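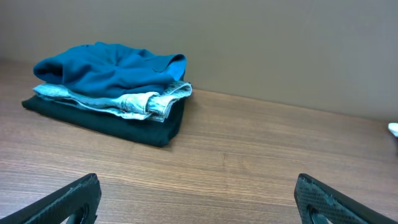
Does a vinegar rinse set the dye in cotton so it stops bleeding?

Nothing we have measured says so. The rinsed pieces bled as much as the ones that got plain water, and on the navy knit they bled slightly more, which I put down to the piece and not the vinegar.

Carried over from the last book, so it stays with the new numbers:

The idea goes around because vinegar does matter with acid dyes on wool and silk. Someone's grandmother did it with a wool skirt, it worked, and now it is printed on the back of the Notell bottle as if cotton were wool. Reactive dye on cotton is either bonded or it isn't. What comes out in the sink is the part that never bonded, and acid doesn't change its mind. Gráinne thinks I am being too hard on them. She says the leaflet only claims to "help." Help do what? By how much?

The leaflet also cites 3,616 households. I wrote to ask what those households were asked. The reply was a nicer copy of the leaflet.

Still to settle from the old book: whether the Drudska navy is a bad dye lot or just poorly washed off at the mill. Velimir says lot. I say wash-off. 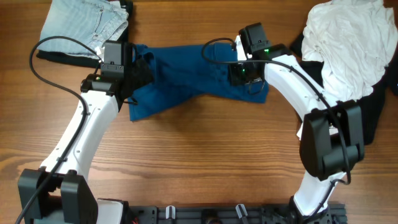

Larkham, February 4, 2023

Ran the last of the navy this morning. Same recipe as before: cut piece, white multifiber strip stitched along one edge, small jar, steel balls, 40 C, half an hour. Plain water, vinegar, Notell at the label dose, and salt because Ye-ji asked for it. Salt did nothing either. She wasn't surprised, she just wanted it written down so people stop asking her.

Staining on the cotton part of the strip, gray scale, two of us reading separately:
plain 3
vinegar 3
Notell 3-4
salt 3

Marion read the Notell strip as 4 and I read it as 3, so 3-4 is a truce and shouldn't be quoted as a result. We both knew which jar it came from. That needs fixing before anybody gets excited. Next time Senga codes the jars and keeps the key in her own drawer.

That makes 266 strips in the folder. Sounds like a lot. Most of them are from August, before the thermostat on the old bath was replaced, and I would throw those out if it were only up to me. Velimir wants to keep them "for the trend." If the bath was wandering then the trend is the bath. I have marked them with a red corner and left them in.

The wash-off question. Took one navy piece through hot soapings, near the boil, fresh water each time, before testing. Staining went from 3 to 4-5 in plain water with no additive at all. I think that's the whole story, but it is one piece, and I wanted it to come out that way, so repeat on a second roll before saying anything to Ogilvie. If it is a dye lot problem the second roll should still be bad after soaping.

Ogilvie have asked for a sentence they can put on the care label. My sentence is "wash separately, warm, until the water is clear." They would like something friendlier. They would also like it to say 18 washes guaranteed, a number that came out of a meeting and not out of here. We have never taken anything past ten.

Color catcher sheets: Gráinne left a box on the shelf. They do pick up color, you can see it on the sheet. Whether they pick up color that would otherwise have landed on the white sock is a different question. Needs a jar with a sheet and a jar without, same load. Haven't done it.

To do
second roll of navy, soaped and unsoaped
jars coded by Senga
distilled water is low
ask Marion if the lamp in the viewing booth has been changed, everything looked a bit yellow to me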